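Chapter 7
Folding and Storing Clothes

In this chapter you will learn to:
– prepare a garment for folding
– fold trousers, shirts and towels so that they stack
– choose between flat, rolled and upright storage
– plan a drawer or shelf for one person's clothes

Key terms: grain, crease line, rise, inseam, facing, upright fold

Lindsay Hapeta ran the linen room at the Bunnag guesthouse for many years. New staff spent their first morning at a bare table with one pair of trousers, and they folded that pair until the stack stood level. She kept a notebook of every item that went back to the shelves, and in September of her last year the count for the month was 1487. Most of her notes deal with small matters: a pocket left inside out, a waistband turned under, a sleeve caught in a seam.

Those small matters are the subject of this chapter. Chapter 6 covered washing and drying. We now take the clothes out of the basket and get them ready to put away.

7.1 The work surface

Fold on something flat, firm and large enough to hold the whole garment. A bed is comfortable to stand beside, but the mattress gives under your hands and the crease lines wander. A table or a smooth board is better. Wipe it first. Lint and crumbs move easily from a surface to dark cloth.

Keep the unfolded clothes to one side and the finished stack to the other. In the first edition of this book, published in 1975, Jozef Nijs advised readers to work from left to right. Either direction will do, as long as you keep to it.

7.2 Before the first fold

Every garment has edges you can trust and edges you cannot. A hem or a side seam is straight and holds its shape. A waistband is stiffer than the cloth below it and tends to roll open, so that the inside shows and the legs bunch beneath it. Close the waistband, push the pocket linings flat, and find the side seams before you bring the legs together.

Loose cloth should be smoothed from the center outward. Hold one corner still and draw the other away from it – pulling on both at once only moves the wrinkles. 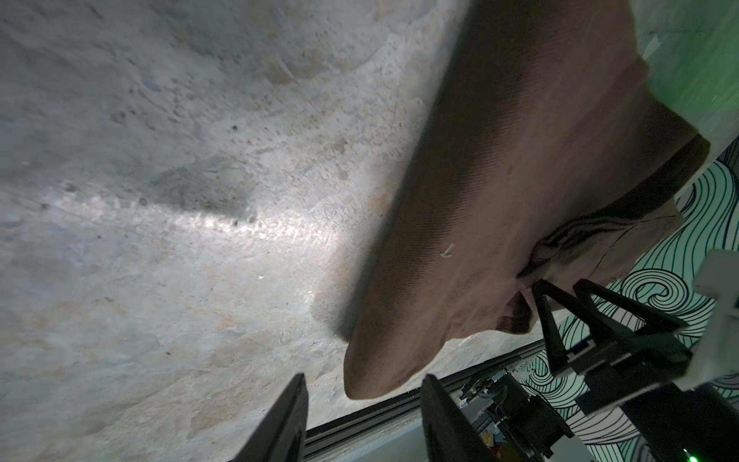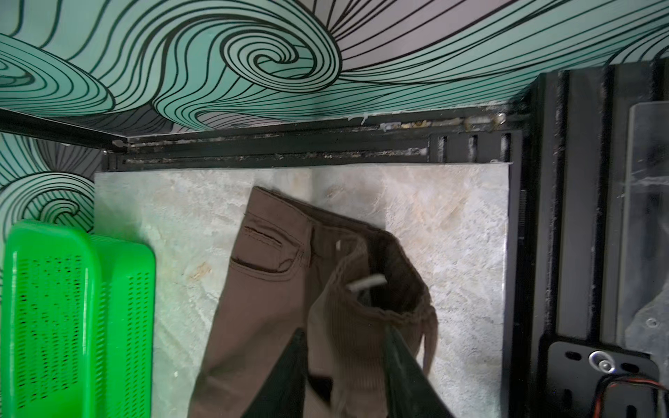
Figure 7.1 Brown cloth lying creased. First picture: a long straight edge beside bunched folds. Second picture: trousers with the waistband turned open and the lining showing.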